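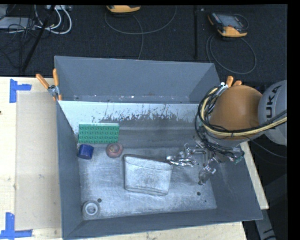
Viltley bakery's "no-fry" doughnut goes on sale, with few details on what is in it

Kasurer, the bakery chain that started with one shop in Viltley, will put a baked doughnut on its shelves in June and says customers won't be able to tell it from a fried one. We have heard that before.

The doughnut is called the Nina and comes in four flavors: plain sugar, lemon, maple and a dark chocolate that the company describes as "grown-up." It will sell for 4 dollars, well above what the chain charges for its ordinary glazed ring. Kasurer says the higher price reflects a slower dough, which rests for 15 hours before it goes into the oven at 400 degrees.

A long rest does good things for yeast dough. Whether it can stand in for hot oil is another matter. Most baked doughnuts end up as a soft roll with a hole or a small round cake, and a heavy coat of glaze is usually there to hide it.

Walter Ayala, who runs product development for the chain, said the recipe took seven months and that tasters at the Cirden shop preferred the Nina to the fried version. Asked how many people took part, he said it was "a good crowd." Asked whether they knew which one they were eating, he said some of them did.

The company also calls the Nina "lighter," a word that can mean almost anything on a menu board. Kasurer has not released calorie or fat numbers and would not say how much butter is brushed on after baking. Ayala did confirm that there is butter, and that it goes on twice.

None of this means the thing will taste bad. Warm yeast dough with butter and sugar on it rarely does. But a shopper paying extra for a lighter doughnut might like to see a number or two first – the chain says nutrition cards will be in its shops "later in the summer," after the launch.

The Nina will be sold from 7 a.m. at the Viltley and Cirden shops. The fried doughnuts are staying on the menu.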